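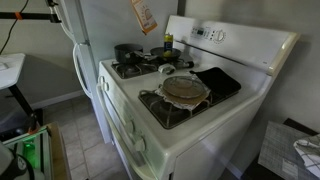
Evening at the stove

Reading time: 2 min

Tuesday, November 3, 2020

I came home with wet shoes and started with the gripper before I made tea, and I regretted this later. The new finger pads from Prarkico arrived on Saturday. In the bag were 40 screws, all of one length, and I needed two lengths. I cut the short ones with pliers and filed the ends. It took more than an hour, but the left finger is now straight.

I have worked with this arm in the kitchen since July. In the workshop I had a flat table and good light, and everything went well there. A stove is another thing. The pans have long handles, the grates have gaps, and the white enamel confuses my depth readings. Before the first run today the log already showed 1568 saved attempts. I do not want to say how many of them I would show to a guest.

Today I worked only on the approach, with no lifting. The arm must come to an object standing in a pot and stop before it touches the rim. I wrote the stop distance again from zero, because the old number was for the old pads. Cornel Chiriac told me on the phone that I should calibrate the wrist camera first and complain after. He is right, but he says it in a way that makes me want to do it in the other order.

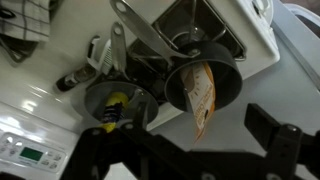 Left finger close to the yellow piece in the small pot.

The angle from the wrist is steep and I still have to turn my head when I look at it. I keep a notebook page with arrows for left and right, and I am not ashamed of it.

The cable is my second problem. When the wrist turns past 100 degrees, the cable pulls and the reading from the right finger jumps. I moved the clamp one hole back and the jump became smaller. Tomorrow I will try the soft cable from Bolstead, if I find where I put it. I think it is in the box with the Humitix sensor, which I bought for the workshop and never connected.

I stopped at half past nine. My back hurts from bending over the laptop, and the tea was cold – I drank it anyway. For tomorrow: cable, then camera, then write to Dinu about the missing screws. No, the screws are from Prarkico. Dinu is for the bearings.

Recent entries
Filing the finger pads
The Dinu bearings, second order
Moving the arm out of the workshop
Why my depth readings do not like white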